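Grolwood is a door-opening planner for two-armed robots, written by Diane Petrenko and Garnet Grewal and first released in October as part of the Gronavard simulation toolkit.

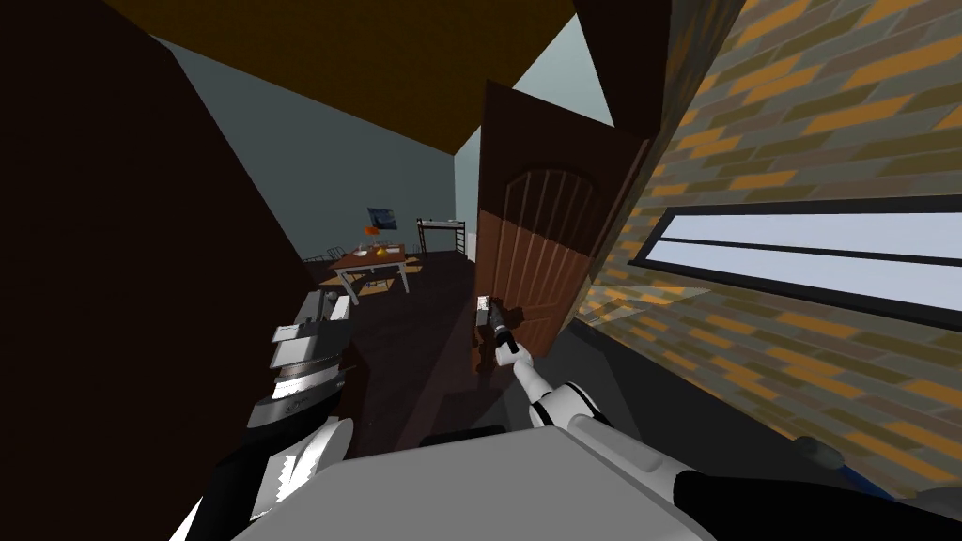

Its planner treats a door as a hinge with an unknown radius, and happily revises its guess as the arm moves along. Rooms are drawn up in software, right down to the plates on the dining table past the doorway, and each one can be reloaded with 31 different hinge settings. 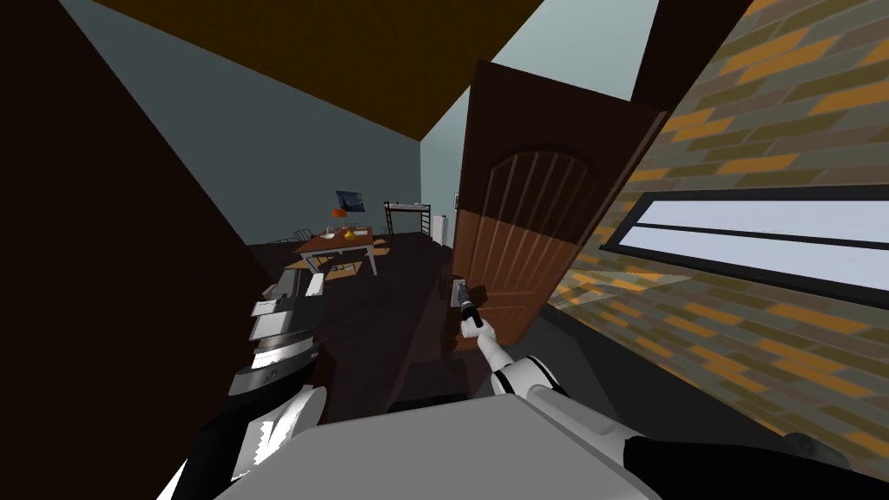 Grewal later added a slower fallback, which lets go and plans the reach all over again whenever the estimated force climbs past 80 newtons. 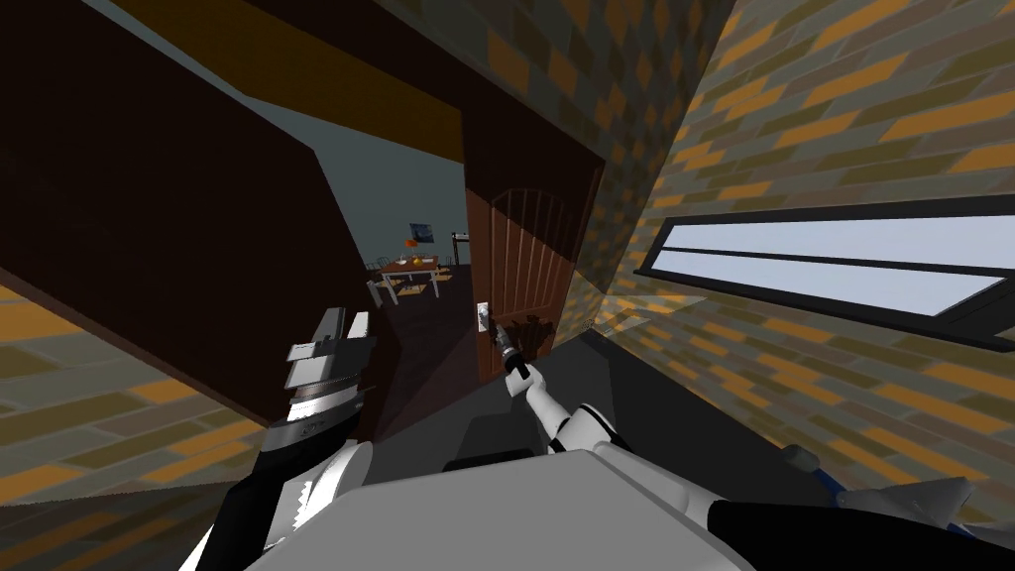

Right gripper near the handle plate, simulated interior.

A full trial runs to 2000 control steps.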